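Surgical suture
By Princess Magbanua
January
Reading time: 2 min

A surgical suture, in everyday speech a stitch, is a length of thread used to hold the edges of a wound together while the body repairs it. The word is used for the thread itself and also for the loop which is made with it. The act of placing the thread is called suturing.

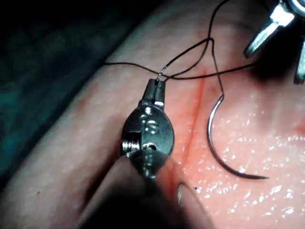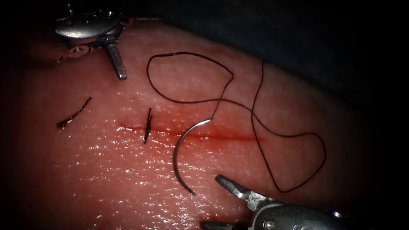
Suture and thread in history

Closing of wounds with thread is a very old practice. Linen, silk, hair and strips of animal gut were all used at different times. Catgut, in spite of its name, was made mostly from the intestines of sheep or cattle. For a long period it was the usual choice for stitches inside the body, where they cannot be taken out later. Boiling and chemical treatment of thread became normal only in the nineteenth century, when surgeons began to understand the causes of infection.

Materials

Suture materials are divided into two groups. Absorbable threads lose their strength and are slowly broken down in the tissue. Non-absorbable threads, such as nylon, polypropylene and silk, are usually removed when they are placed in the skin.

A thread can also be monofilament, made of a single strand, or braided from many. Monofilament passes easily through tissue, but it keeps the memory of its packet and its knots can slip. Braided thread is softer in the hand and holds a knot well. Its small spaces, however, can give shelter to bacteria.

Thickness is given by a number. In the common system a 2-0 thread is thicker than a 4-0 thread, which often confuses students in their first weeks.

Techniques

In the simple interrupted stitch, every loop is tied and cut separately, so the failure of one knot does not open the whole line. The continuous stitch uses one thread from end to end and is faster to place. Mattress stitches pass through the tissue twice and help to turn the edges of the skin outward. A subcuticular stitch runs just under the surface and leaves few marks.

Removal

The time of removal depends on the part of the body. Stitches in the face come out early, and those over a joint stay longer.

Contact: Grekthorpe Reference Desk | © Grekthorpe | Back to top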